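Chapter 4
Surfaces and Finishes in the Home

Learning goals

After reading this chapter you should be able to:
describe how a finish protects wood
tell a film finish from a penetrating finish
choose a cleaning method that suits the finish
read a product label for the information that matters

Key terms: film finish, penetrating finish, grain, solvent, residue, ring mark, spot test

4.1 Why finishes matter

Most of the surfaces people touch at home are coated with something. A painted door, a waxed floor and a varnished shelf all have a thin layer between the material and the hand. When you wipe a table, you are usually wiping the finish, and the wood underneath may never be touched at all.

The town of Grustcombe had a furniture repair workshop that kept written records of its jobs. Over the years it logged 3,480 pieces brought in for repair. The largest group had nothing broken. The joints were sound and the boards were flat, but the finish had worn through, and water, grease or heat had reached the wood. Moushumi Kanagaratnam, who compiled the records, sorted the damage by room and found that kitchen and dining tables fared worst.

4.2 Two families of finish

A film finish dries on top of the wood and forms a skin. Varnish, lacquer and shellac belong to this family. The skin can resist spills well, but once it cracks, moisture can creep under the edges and the damage spreads out of sight.

A penetrating finish soaks into the wood. Oils are the usual kind. They leave the surface feeling more like bare wood and are simple to renew, but they give less protection against standing liquid. An oiled table may need a fresh coat every few months in its first year – after that, much less often.

A simple test helps to tell them apart. Put a drop of water in a place that does not show and leave it for 4 minutes. On a sound film finish the drop keeps its shape. On a worn oil finish it flattens, and the wood beneath darkens. Wipe the spot dry when you have finished.

4.3 What harms a finish

Heat softens many film finishes. A pale ring mark on a tabletop is often moisture trapped in the film, and a dark one usually means that water has reached the wood. Strong solvents can dissolve shellac and lacquer. Grit acts like sandpaper, and a dry, dusty cloth can dull a shine over time.

Residue is a slower problem. Polishes used too often build up in layers that hold dirt and turn sticky. In the Skuddale household survey, people who polished every week reported sticky tables more often than people who used a damp cloth.
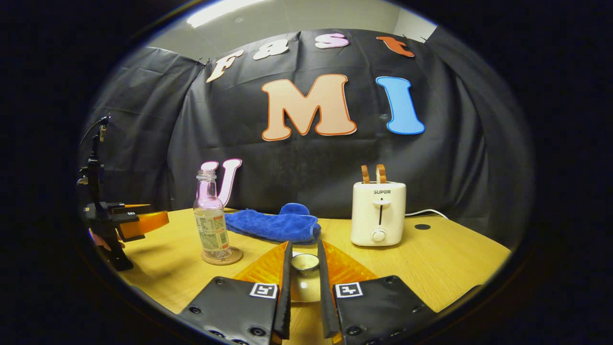

Figure 4.1 A coaster, a cloth and a small metal cup on a light wooden table.

Jeptoo Mollel disagrees with the advice to use water at all on older pieces, arguing that a damp cloth in careless hands does more harm than dust, and that a soft dry brush should always come first. Many repairers would accept the point for antiques with lifting veneer. For a modern table in daily use, a well-wrung cloth followed by a dry one is the normal method.

4.4 Before you begin

Read the label of any cleaner from start to finish. Look for the surfaces it is meant for, the amount of water to add and the warnings. Then do a spot test on the underside and wait until it dries.

Activity 4A

Choose 2 wooden surfaces at home or at school. With permission, carry out the water drop test on each. Record the type of finish you think it has, any marks you find and the cleaning method you would use. Keep your notes for section 4.6, where you will compare them with the finish chart.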